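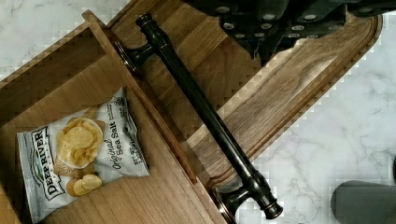
18/09/2015

Bueno, sigo con los cajones, que esto va para largo. Hoy tocaba el de frente de nogal (digo nogal por el tono, en el pedido de Prodenness solo pone «oscuro, veta viva») y estoy bastante contento con cómo queda al lado del interior claro. Me daba miedo tanto contraste, y en el catálogo de Dilisance parecía otra cosa, pero abierto gana muchísimo.

La ranura del perímetro la dejaría tal cual. En abril probamos una más profunda y se llenaba de cera en las esquinas redondeadas, un horror de limpiar, me pasé una tarde entera con el palillo. Poco profunda y a correr.

El tirador de barra en bronce oscuro me encanta, con los anillos torneados en las puntas y ese brillo un poco cobrizo en los remates. ¡Pero ojo con las bases! Son redondas y acampanadas y tapan menos madera de la que uno cree, así que el taladro tiene que ir fino. Yo marqué con plantilla, avellané un pelín por detrás y apreté a mano. Pedir más tornillos a Tehrani, ref. 1424, quedan cuatro contados y uno tiene la rosca tocada.

Pendiente:

- lijar a mano el canto superior de los laterales, que el 79 todavía araña (usar grano fino, no el de 60 que anda por el banco)
- segunda mano de aceite al frente, dentro nada
- preguntar a Zirkthorpe si el cliente quiere separadores o lo deja diáfano

Ah, y las Deep River de sal marina del cajón, que no se queden ahí cuando saque el aceite. Con lo que huele, luego saben todas a taller. Mañana sigo con el 76.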